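Stumden Gift Notes: README

Hello, and thanks for stopping by! Stumden is a small collection of holiday gift reviews that Siriporn Rojanasak and I started gathering one November, back when we were both stuck for ideas and tired of wandering the same mall. It has 1,722 reviews in it now, all in plain text, one per line.

Each line gives the kind of gift, who it was bought for, the price band, and then whatever the reviewer felt like telling us (some of them tell us a lot, bless them). 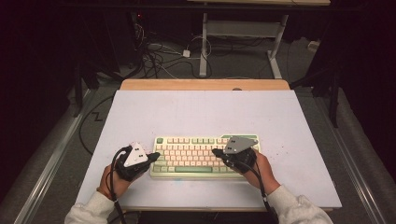 Reviews that came with a free product are marked "sponsored" in the last column. Please keep that column if you pass the file along. Bratell sent out 40 candle sets and Skutine sent 100 puzzle boxes, and readers deserve to know which opinions started with a parcel in the mail.

Known gaps: gifts for teenagers are thin, and grandparents are very well looked after. Four reviews from the Sukprasert giveaway lost their price band when I moved the files over, so those cells are blank. 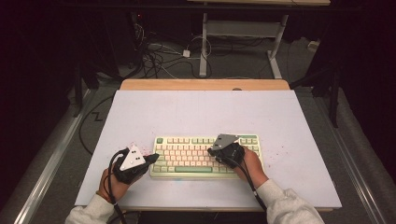 Spelling is left just as people wrote it. Mayuree Limsakul took out the home addresses and phone numbers by hand, but if you spot one she missed, do write to us and we'll fix it the same evening.

You're welcome to use the notes for your own blog or class project with a link back here.

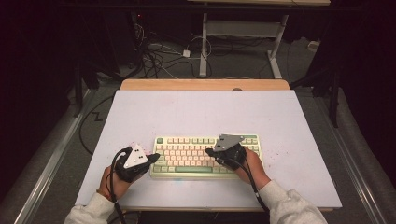
Cream keyboard with a green spacebar, on a white board.

Upkeep: Lamai Inthanon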